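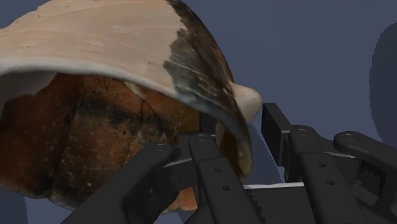
When does a simulated grasp count as a success? When the object is still held at the end of a fixed hold, after a lift and a shake, and the person scoring it didn't pick those thresholds afterward.

OK so that's the short version of a rule I've been pushing at work since February and I keep having to retype it in chat, so I'm putting it up on the blog and linking to it from now on.

Background, quickly. We run grasp tests in sim for Holub, mostly odd shapes. Hollow stuff, thin rims, knobs sticking out where a finger wants to go. Boxes and cans are boring, everything passes on boxes and cans. The shell type objects are where the scoring gets argued about. One finger inside the cavity, one outside, rim in between, and is that a grasp? Depends who you ask. Peter Bartoš says contact on both pads is enough. Danica Zeman wants a full lift. I wanted a full lift plus shake and I won because I wrote the script.

The rules as they stand now:

Freeze the thresholds before the run. Lift height, hold time, shake, allowed slip. They go in the config, the config gets a hash, the hash goes in the report. If you change one number it's a new run with a new name. No exceptions for "just a quick check", those are the ones that end up on a slide.

Check the collision mesh, not the pretty mesh. This one bit us hard. A scanned object can look wonderful with all its texture and the collision shape underneath is a convex hull. Meaning the cavity is filled in. Meaning the finger can't go inside, or it goes in and the solver spits it out sideways. Turn on the collision view and look. Every new object, once. We had 119 objects in the set and I went thru all of them over a couple of evenings and 20 had a filled cavity. Every rim grasp we'd scored on those was junk.

Write down friction. A value, per object, in the file. "Default" is not a value. Defaults change between versions and then you get to spend an afternoon like I did.

Mass too. And center of mass, for anything hollow. A shell treated as a solid lump will swing completely different when it's picked up by the edge.

Report the failures by type. Slip, no contact, penetration, solver blowup. Please don't lump penetration in with success. If a pad is inside the wall at the end of the hold it's a fail even if the thing is hanging there looking happy. Radomír Jelínek objected to this for about a week. We compared 2,800 trials scored both ways and he stopped objecting.

Keep the close-up renders. Not all, disk isn't free, but first contact and end of hold for every failed trial. And keep them ugly, low res shadows and all, nobody's grading the lighting. I'd much sooner have a rough render from the right angle than a nice one from across the room where the contact is hidden behind the gripper.

Last one, seeds. Log them. I know everybody knows. Log them anyway, I found 49 trials in the Trurker batch with no seed and had to throw them out.

Stuff I haven't settled: how hard to shake. Currently it's whatever I typed in the first time, which is embarassing given rule one. Oľga Dvořáček suggested tying it to the top acceleration of the real arm and that's probably right, need to get the spec from her. Also no idea yet what to do with grasps that close on a knob or handle when the plan said rim. Held is held? Or wrong place so fail? For now they get their own column.

Will update when the shake thing is sorted. Comments are open, be nice, if you've got a different slip limit for thin edges tell me what it is and how you measured it.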